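Section 5: Running the two-arm table on an open day

I wrote this part after our June open day at Tukine, so it's a bit less tidy than the rest of the manual. Read it with the start-up checklist next to you!

1. Power up both arms before the doors open and let them go through their homing moves. I give mine 13 minutes, even when Usow (our name for the control software) says it's ready sooner.

2. Set out the cup, the tray and a few bits of toy food between the grippers. Keep it simple – visitors want to guess what gets picked up next. 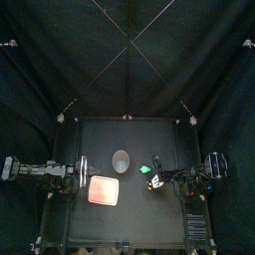 3. Load the demo routine and set the speed to 36 percent. I tried it faster once and people at the back just missed everything.

Caution: hands stay outside the black curtain while the arms have power. Kids will reach for the toys, so say this early and say it again.

4. Start the routine and talk while it runs. I like to tell people which arm I'm watching, and then let them shout out the next move (they love this part).

Note: if an arm stops partway, press Hold, then Resume. Don't go grabbing the gripper to help it along.

5. Between groups, send both arms home and put the toys back where you want them. My best group had 32 people, and I was very glad of the short break after. 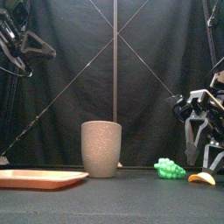 Timo Lenz adds that he would do step 5 with the power off every time, even if it means homing the arms again and keeping the next group waiting. Fine by me – the power switch is covered in Section 2.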